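失敗の記録に「成功」と書いてしまう仕組みについて

双腕ロボットによる木製部品の組立を、シミュレーション上で評価する仕事をしている。先月、同じ組立課題を3,865回まわした結果を見直したところ、成功と判定された試行のうち1,216回に、最終姿勢の不整合が含まれていた。判定器は成功を返し、集計表にも成功として載り、その数字をもとに次の調整方針まで決まっていた。本稿で問題にしたいのは、この種の誤りを「評価側の軽微な不具合」として処理してよいか、という点である。私は、よくないと考える。
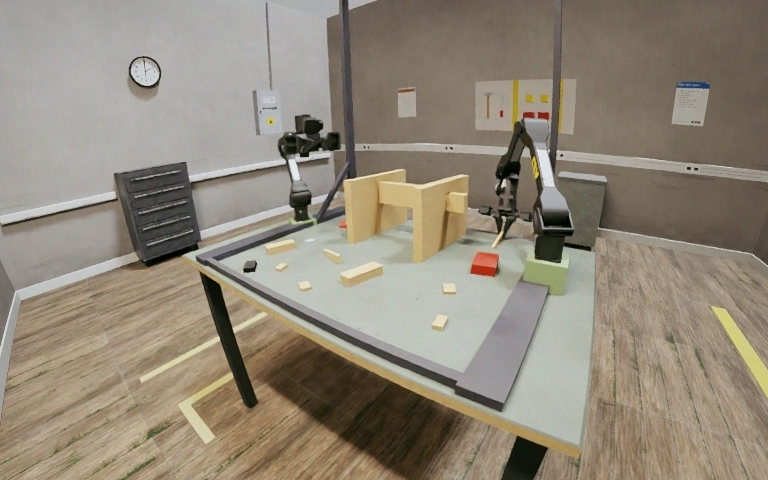
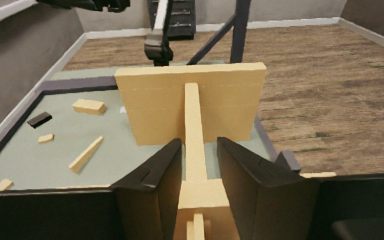
評価に用いている作業セル。双腕、木製部品の組立課題。二枚目はグリッパ側からの視点。

不具合の内容そのものは単純である。判定器Lurkariは、部品どうしの相対位置が許容範囲に入り、かつ一定時間その状態が続いた時点で「嵌合完了」を返す。このとき参照していたのは部品の中心座標だけで、姿勢角は参照していなかった。設定ファイルには姿勢角の許容値を書く欄があり、値も入っていた。ただし、ある版の更新で欄の名前が変わり、旧名で書かれた値は警告なしに無視されるようになっていた。結果として、棒状の部品が斜めに入りかけたまま接触で止まった状態も、中心座標さえ合えば完了とみなされた。

さらに悪いことに、完了判定が出ると把持力の監視が解除される仕様であった。斜めに噛み込んだ部品を、監視のない状態で指が保持し続ける。シミュレーションでは接触力の数値が跳ね上がるだけで済む。同じ制御列を実機に載せれば、部品の割れか、指先の損傷か、あるいは保護停止が起こる。どれになるかは運による。

この件を社内で報告したとき、最初に返ってきた反応は「実機で起きていないなら事故ではない」というものだった。制御担当のÞórarinn Kraghは、実機側には独立した過負荷検出があり、仮に同じ制御列が流れても停止すると指摘した。指摘自体は正しい。過負荷検出は設計どおり働くはずであり、人が柵の内側にいなければ負傷にも至らない。

しかし、この論法には二つの難点がある。

第一に、過負荷検出は最後の防護であって、評価の誤りを吸収するために置かれたものではない。上流の判定が誤っていても下流で止まるからよい、という考え方を一度認めると、下流の閾値は少しずつ緩められる。停止が頻発すれば生産側は閾値を上げるよう求めるし、評価の数字が良好であれば、その要求を退ける根拠がない。成功率の表が誤っているとき、最初に疑われるのは表ではなく、止まりすぎる安全機能のほうである。

第二に、学習や調整にこの判定を使っている場合、誤りは偏りとして蓄積する。われわれのパラメータ探索は、成功判定までの時間が短い動作を高く評価する。斜めに押し込んで止まる動作は、姿勢を合わせてから挿入する動作より早く判定に達する。探索はそちらへ寄っていく。実際、探索の後半600回に限ると不整合の割合は前半より明らかに高かった。判定器の欠陥が、欠陥のある動作を選び出していたことになる。ここまで来ると、設定欄の名前の問題では済まない。

もちろん、シミュレーションの評価に実機並みの手続きを課せば、仕事の速度は落ちる。一回の試行に費用がかからないことがシミュレーションの利点であり、判定器の変更のたびに審査を通すようでは、その利点の大半が失われる。検証担当のVilhjálmur Steinarsdóttirはこの点を強く主張しており、私も全面的な審査には反対である。統制すべきなのは試行の回数や内容の自由度ではない。判定の根拠が追跡できるかどうかである。

具体的には、次の四点を求めたい。

一、設定ファイルの未知の欄は、警告ではなくエラーとして扱うこと。旧名を受け付ける場合は、どの値に読み替えたかを試行記録に残すこと。

二、判定器自体の試験を、組立の試験とは別に持つこと。意図的に傾けた部品、途中まで挿入した部品、接触だけして浮いている部品を与え、すべてに不成功が返ることを確認する。この確認は判定器の版が変わるたびに自動で行う。今回の欠陥は、この種の試験が一つあれば更新当日に見つかっていた。

三、完了判定と監視解除を切り離すこと。完了と判断した後も、指が開き、退避が終わるまでは把持力の監視を続ける。実装上の手間は小さい。現行の仕様は計算負荷を減らすために入ったものらしいが、その理由を記した文書は見つからなかった。

四、成功率を報告するときは、判定器の版と判定項目の一覧を併記すること。中心座標だけで見た成功率と、姿勢角を含めた成功率は、別の量である。同じ表の同じ列に並べてはならない。

四点目には反発が多い。報告書が読みにくくなるという。Flukitz向けの四半期報告では、成功率は一つの数字で示すことが慣例になっており、注記を付けると説明の手間が増える。だが、その一つの数字を見て導入時期を決める側からすれば、何が測られていたかは最も知りたい事項のはずである。

なお、判定器の修正後に同じ条件で再評価を始めたが、本稿執筆時点では3,326回までしか終わっていない。残りは7月中に済む見込みで、それまでは旧来の成功率を引用しないよう関係部署に依頼した。過去の報告書については、数字を差し替えず、誤りがあった旨と影響範囲を追記する方針をとる。差し替えると、当時その数字に基づいて何が決められたかが読めなくなる。実機側の過負荷閾値の変更履歴も同じ期間について洗い出しを依頼しており、回答はまだ届いていない。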